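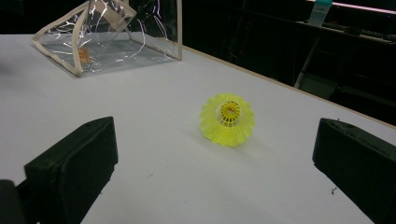 June
By Jade Kennedy, operations, Divside

Progress report to the Evangelista fund: automated sorting of returned sports goods, second period

You asked for this report to say what has changed for the people on the returns floor. So far less has changed than the proposal promised, and some of it is in the wrong direction.

The work itself hasn't moved. Returned rackets, balls and shuttlecocks come back from clubs and schools, get looked over, and go to resale, repair or scrap. Grotari is supplying the arm and the software that is meant to take over the small items. Before the arm can do anything, people have to show it how, and that means picking up the same kinds of things with a hand-held gripper, over and over, so the motions can be recorded. We logged 3,503 of these pickups in the period. After review, 1,508 were accepted for training. The supplier calls this a normal yield. I have asked twice what it is being compared with and am still waiting for a number.

Plastic shuttlecocks have taken up most of the time. They were put in the plan as an easy item. Staff who handle them every day disagreed at the first meeting, and I think they should have been listened to. The skirt gives when you squeeze it. It is an open lattice, so a jaw can close on ribs or on a gap, and a grip near the collar is a different thing from a grip out at the rim.

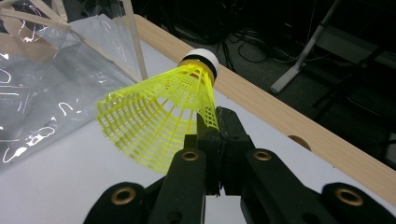
Page last changed: June, 4:10 p.m.

Dwight Lachance and Sylvie Després have done nearly all of the recording. Both volunteered, on the understanding that it would be 25 percent of their hours. In practice it has been closer to half, and their usual sorting was passed to the rest of the team without extra cover. I approved that and I would not do it again. Sylvie reports a sore thumb and wrist after long stretches with the gripper. We now stop at 70 pickups and switch people. The number came from asking the two of them, and I would like an ergonomist to look at it before the next period.

Pay is the other open matter. Teaching the machine is skilled work – you can see the difference between a pickup by Dwight and one by a new starter – but it is still paid at the sorting rate. Océane Ouellet in personnel has a draft for a trainer grade. It has been a draft since the last report.

On jobs, the proposal said that staff would be "freed for higher-value tasks." I can't report any such tasks yet. When people on the floor ask me what they will be doing once the arm runs, I tell them I don't know, and they have noticed that the answer stays the same. Two have asked for transfers.

Some things did go well. The light over the recording table is better than what we had at the old benches, and the team wants the same for manual inspection. Talking through each grip also gave us a decent written guide for new hires, with or without a robot.

The link to Trarnix, our stock system, is not finished. Veerle Wuyts expects a test version next period. Until it works, each sorted item would still have to be entered by hand, so I have left the time savings line in the budget sheet blank.

I am asking for the next payment to be split: recording to continue at the present pace, and the second arm held back until the first has sorted real returns for a full month with our own people checking the results. Grotari would prefer to order both now. The budget sheet shows the two versions side by side.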